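Robot club minutes, Tue 24 March

Here: Ashraf, Fatima, Bianka, Ottó, me (Kornél, typing as fast as I can!). We kicked off with the bottle task for the Drinia meet. Fatima wants us to stick with the peach tea bottle, and we all said yes. 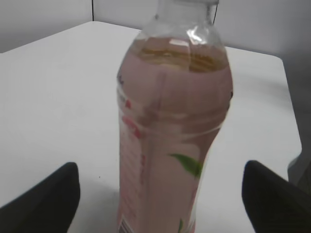

Ottó asked if we can slow the closing speed a bit – agreed, he'll try 25 percent.

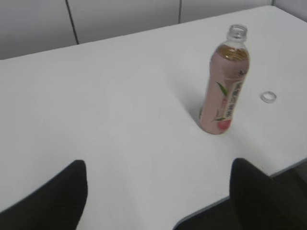
Money next. We've got 300 left until December, so no new motors (sorry, Bianka).

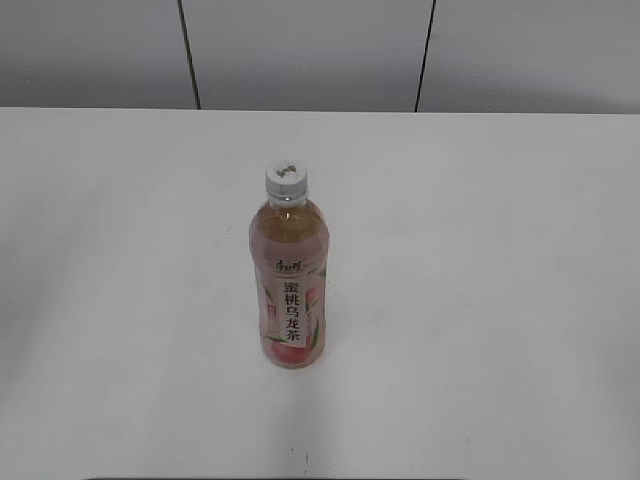
Ashraf is booking the van to Drinia and needs names by Friday. I still owe everyone the sign-up sheet, it's coming! 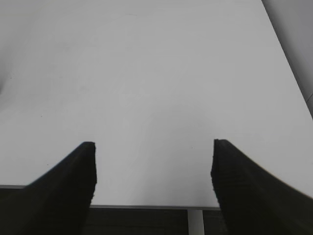 Gripper open over the white table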